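Stilldale handheld gripper work, progress to Sunday, December 31, 2023

Behind plan. 411 cloth folding takes logged, 62 thrown out. Fault is in the right unit: finger sticks half closed, trigger reads open. Looks like a loose joint bolt, not confirmed yet. Left unit fine so far.

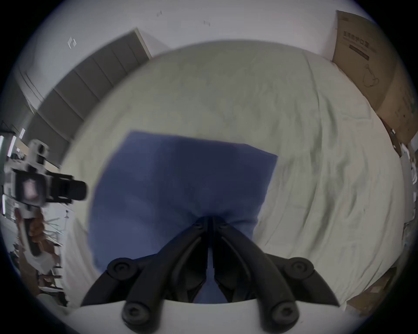
Gripper on the folded blue cloth, bed station.

One safety item, minor. Operator got a fingertip pinched freeing the jam. Rule now is power off frist, then hands in. Both units get a bolt check every 100 takes.

Spare fingers on order from Stavwood, due January. Need 2 extra days to redo the lost takes, no new money. Will send the revised schedual once parts land.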